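Open day draws a full house at Kukum

More people than we had chairs for came through the doors at Kukum on Wednesday, when the automation team opened up its workspace to neighbours, families and anyone else who had been wondering what goes on upstairs. We had hoped for a couple of dozen and put 28 names on the list, and then people brought their partners, and their partners brought the children, and by mid-afternoon the biscuits had gone and Itziar Casado had been sent out for more.

Itziar looks after visits for us and had planned the whole thing around short turns, with small groups going in to watch the arm at work while everybody else had a coffee and waited to be called. It ran late almost from the start, mostly thanks to the number of questions, and we can't think of a nicer reason to run late.

The arm itself was in the hands of Eun-ji Maeng and Ajith Mudaliar, who have spent most of this year teaching it to handle objects it has to approach slowly and at the right angle. Eun-ji did the talking and Ajith did the driving, until they swapped over, and then swapped back again when a small boy in the second group asked Ajith something about motors that only Eun-ji could answer. Visitors could stand close enough to follow the tip of the gripper as it worked, and several said afterwards that they had expected something much bigger and a good deal louder.

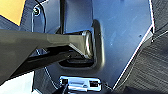
How long does it take to teach the arm a new job?

Most jobs take the team a few days of practice runs, with a person guiding the arm through the movement again and again before it is allowed to try on its own. The handling work shown on Wednesday took longer than that. Ajith keeps a tally, and it stood at 2,135 practice runs on the morning of the open day. He would like to reach 3,000 before the team moves on to anything else.

He was also quite happy to talk about the tries that went wrong, which went down very well with the younger visitors. There is a folder of them, apparently, and we have asked for a look.

Abelardo Ayala came over from Feltamico with two of his apprentices and stayed far longer than he had meant to. Feltamico makes felt parts for seating and has been thinking about whether an arm could take on some of the duller handling work in its own shop, so the three of them had plenty to ask — about speed, about soft materials, about what happens when something is put down a little way off from where it ought to be. Eun-ji has promised to visit them in September and see the benches for herself.
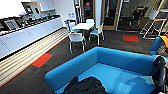

Kianoush Jalali gave the short talk at four o'clock, and it was a lovely one. He went back over the early days of the Jatard project, when the team had a single borrowed desk and a cable that had to be held in with tape, and explained in very plain terms what the group is trying to do now, namely to get machines to cope with ordinary rooms and ordinary things, where hardly anything is ever left in the same place twice. The talk was meant to last ten minutes and lasted roughly 40, counting questions, and even then a little knot of people followed him out to the stairs to carry on.

Thank you to everyone who came, and to the Nechyporuk bakery for the second lot of biscuits as well as the first. A blue umbrella and a child's cardigan were left behind and are both being kept at reception. We would like to hold another open day in the spring, with a proper booking sheet this time and rather more chairs, and if you would like to be told the date, please leave your name with Itziar at the front desk or catch any of the team on your way past.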